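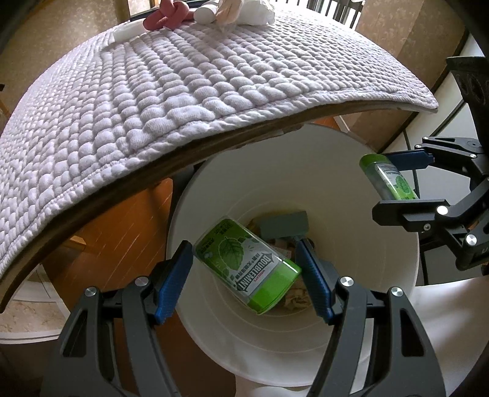

Tidying a bedroom still takes longer by machine

2018-05-09

Anyone hoping to retire from picking up after themselves may want to hold off on the party. Jotska, which has spent the better part of a year teaching grippers to do the chores people put off, released its latest bedroom results this week, and the humans are still comfortably ahead.

The company set its system 134 tidying jobs: clear the bed, put the trash in the wastebasket, leave everything else alone. It finished 881 seconds behind a grown adult on the worst of them, a job that involved one sock.

Throwing things away went best. A bottle is a decent shape to grab, and a wastebasket is a forgiving target. Cloth was another matter, as it has been for every laundry robot promised since the last laundry robot.

"It can drop a bottle in a bin, and I'm proud of that," said Funmilayo Tijani, who runs the home trials. "My son is nine and I can't always say the same."

The harder part is deciding what counts as trash. In February the system threw out 3 phone chargers and carefully kept a candy wrapper. Tijani says it has since improved on chargers.

Chiamaka Shehu of Drarkura, a rival working on shop shelves, was polite about the numbers. Her own machines restock 50 items before needing a person to come over and help, and the person, she admitted, usually finishes the shelf.

Jotska plans to try kitchens next. It has not set a date for making the bed.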